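Denau Gripper Trials: README

Welcome, and thank you for taking the time to read this before you unpack anything! This folder holds the recordings, settings and notes from our comparison of two grippers on desktop computer assembly, which we ran over the better part of a year and finally tidied up in September. Most of the notes were written standing up with a laptop balanced on a toolbox, so please be kind about the spelling.

What was compared

Two parallel-jaw grippers, which we call the Zerido and the Vomden throughout, after the people who make them. The Zerido is the smaller one, quick to open and close, with a short stroke. The Vomden is slower and heavier but reports finger position much more faithfully, and Rafia Hashmi, who wrote nearly all of the control code, grew very fond of it for that reason. Both ran with the same controller, a Stöcker unit we already had from an earlier project and saw no point in replacing.

The tasks are small ones taken from the assembly and servicing of an ordinary desktop tower: picking a little part out of a fixture, carrying it over to the open case, seating it, backing away again. There are 16 tasks in all, and each was attempted 20 times with each gripper. We kept everything, including the attempts where a part went skittering off into the bottom of the case and had to be fished out with tweezers (there is a tag for those, "dropped_in_case", and it gets more use than we would like).
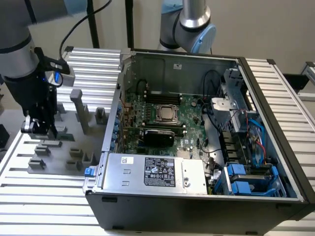 Can I use the recordings if I only care about one of the grippers?

Each gripper has its own top-level folder with its own calibration files, so you can download one and leave the other alone. The task list is shared and sits in the root folder, so grab that too.

How the folders are laid out

Inside each gripper folder you will find one subfolder per task, and inside that one per attempt. An attempt contains the video from the fixed camera, the joint positions of the arm, the commanded and measured finger opening, and a short text file with the outcome. The outcome file was filled in by whoever was running the session, so the wording wanders a bit. Mattes Steinbach writes "ok" for everything that worked, while Zohreh Heydari will give you a full sentence and sometimes a second one about the weather. If you need clean labels, use outcomes_merged.csv, where Zohreh went back through the whole lot and sorted them into success, partial and fail.

Partial means the part ended up in the right place but wasn't fully seated. We went back and forth on whether those should count as failures, and in the end left the choice to you.

Things worth knowing before you train on this

The fixed camera was bumped partway through the Vomden sessions. Attempts recorded after that carry the suffix "_b" and have a separate calibration file. The shift is small enough to miss by eye, but it will absolutely show up if you project anything into the picture, so do load the right one.

Lighting was ordinary room lighting with no effort made to hold it steady. Evening sessions look warmer.

Finger opening on the Zerido is logged with a lag behind the joint positions. We have left the raw timestamps alone and put the correction in sync_notes.txt, along with Rafia's script for applying it. She would like you to know that the script is ugly but tested.

We swapped the fingertips on the Zerido once, after the first set wore smooth. The old tips have noticeably more slips on thin parts, and it would be unfair to compare those attempts with the Vomden as if nothing had changed. Filter on "tips = 2" if you want the newer set only.

The full download is 370 GB, nearly all of it video. There is a version without video that will fit on any old thumb drive, and for a first look we'd suggest starting there.

What we would do differently

Put a force sensor in the wrist from day one. We spent far too long guessing from motor current whether a part had touched down, and Selvaraj Nanayakkara told us so at the very beginning.

Contact

Write to Wolfram Heitmann at the Denau lab for access, corrections, or a copy of the fixture drawings. He reads everything, though he may take until Saturday to get to it.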